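4.2 Floor level and asking rents in furnished apartments

The second part of the analysis looks at how floor level relates to the monthly rent asked for furnished apartments in the Kendoswood district. The sample consists of 231 listings, all of them whole apartments offered for stays of a month or longer. Rooms in shared apartments were left out, as were listings that gave no floor. Where the same apartment was advertised by two agencies at different prices, we kept the lower one.

Most of the buildings in the sample were put up before 2000 and have no elevator, or have one that was added later and stops at the half-landings. This matters for the results. In earlier studies of high-rise housing, rents tend to go up with height, and the usual explanation is the view and the distance from street noise. Walk-up buildings do not follow the same pattern, and a pooled model that mixes the two will hide both effects. We therefore ran the model separately for buildings with full elevator access, for those with partial access, and for those with none.

The listings were coded for floor, floor area, number of bedrooms, elevator access, age of the kitchen, and furnishing level. Furnishing level was the hardest of these to code. Agencies use the word "furnished" for anything from a bed and a table to a home that a tenant could move into with one suitcase. We used a scale with 3 levels: basic, standard, and full. Bed linen and kitchenware had to be named in the listing text for an apartment to be coded as full. Tenants' own belongings were not counted toward the furnishing level (Figure 3).
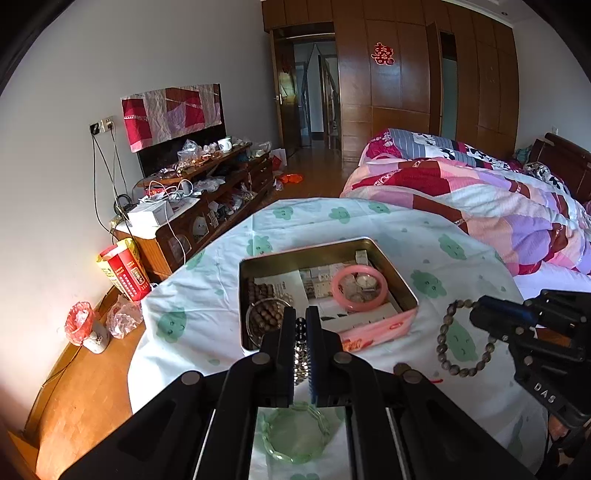

Kendoswood, June

Figure 3. Personal items on a bed: bracelets, and an open tin holding prayer beads, a wristwatch and printed cards.

Coding was done from the listing text first and then checked against the listing photographs. Where the two disagreed, the text was used, except for floor area, which was taken from the floor plan if one was given. Listings from Clolent usually had a plan. Those from Sodier seldom did, and for these we relied on the area stated by the agency. Stated areas sometimes include balconies and storage rooms, so the rent per square foot for these listings is probably a little too low.

In buildings with full elevator access, asking rents rose with each floor, and the rise was steeper on the side facing the Pattinasarany canal. In walk-up buildings, rents were highest on the second floor and fell above it. Ground-floor apartments were cheaper than those one floor up in all groups – a gap that remained after controlling for floor area and furnishing. The group with partial access was small and its results were mixed. We report them in the appendix but draw nothing from them.

Furnishing level had a clear effect between basic and standard. Between standard and full the difference was small, and it disappeared once the age of the kitchen was added to the model. One reading is that tenants staying for several months bring their own linen and dishes and will not pay extra for the landlord's. The listings cannot settle this, as they record what was asked and say nothing of what was agreed. Section 4.3 turns to the length of time each listing stayed on the market.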